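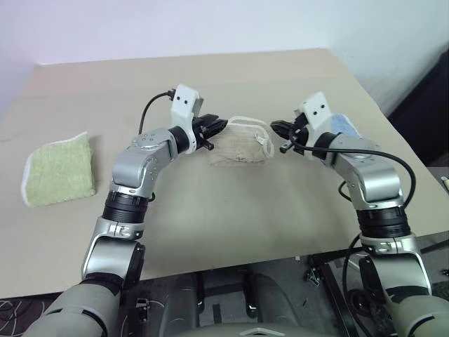
Folding a towel is a small job and people have strong views on it. Mine is that most households fold too much, too tightly, and in the wrong place. I have done the laundry for a household of four for long enough to have changed my mind several times, and this is where I have ended up.

## Use a table

People fold on the bed, on the sofa arm, on top of the machine, or against their own chest with a chin holding the top edge. I have done all of these. The chest method is fine for bath sheets, which are too big for most tables anyway. For anything smaller, a plain table against a wall is better than the lot. You can see whether the corners meet, and your back will notice the difference if the table is the right height.

It should be a table with nothing else on it. I don't mean a tidy one with a fruit bowl pushed to the side. Once there is a bowl, there is also post, and keys, and then the washing goes on a chair. Ours is beige and marked and would not be missed if someone spilt bleach on it.

## Small cloths count as well

The usual advice is that face cloths and kitchen cloths can be thrown in a drawer as they come. I used to agree. A cloth takes up very little room and it is going to be wiped round a sink, so why bother?

The trouble is the drawer. A heap of cloths fills it long before it is full, and then it won't shut. When we rented the house at Plollby in July there was one shallow drawer for every cloth in the place, and it stuck on the first day. Folded once in each direction, the same cloths went in with space left for the tea towels. The whole job took 7 minutes. I have kept it up at home.

Cloths with a bound edge and a hanging loop are the awkward ones. The binding often shrinks at a different rate from the middle, so the cloth comes out puckered and never lies square. My advice is to pull the opposite corners once, lay it down, and accept what you get. If it has a loop, use the loop and hang it up.

## Thirds or quarters

Quarters. Thirds look better on an open shelf - hotels and shops like them because the cut edges are hidden - but you have to judge the first fold by eye, and if it is out, the rest is out. Halves need no judgement. Any child of 7 can fold a hand towel in half and in half again, and should be asked to.

I know the case for thirds. My sister's bathroom has open shelves from Nerkeo and her towels look very smart on them. Ours are behind a cupboard door and are seen by whoever has just got out of the shower.

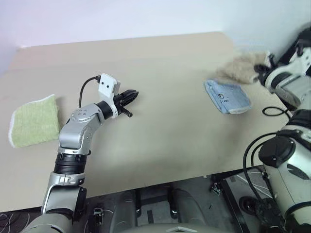 ## Colours

Give each job a colour and stick to it. With us green is for hands and pale blue is for wiping up. It saves writing on labels and it saves asking. White everything looks clean in a catalogue, but in use you cannot tell the face cloth from the one that did the skirting boards, and I would sooner know.

## What I would leave alone

Ironing towels. Rolling them, unless you have a basket that suits it. Fabric softener, which leaves towels less able to take up water, whatever it does for the smell. And sets: a boxed set from Karkora costs more than the same towels bought singly, and you end up with guest towels for guests who don't come.

Fold in halves, on a table, while you have the pile in front of you, then put it away before you sit down.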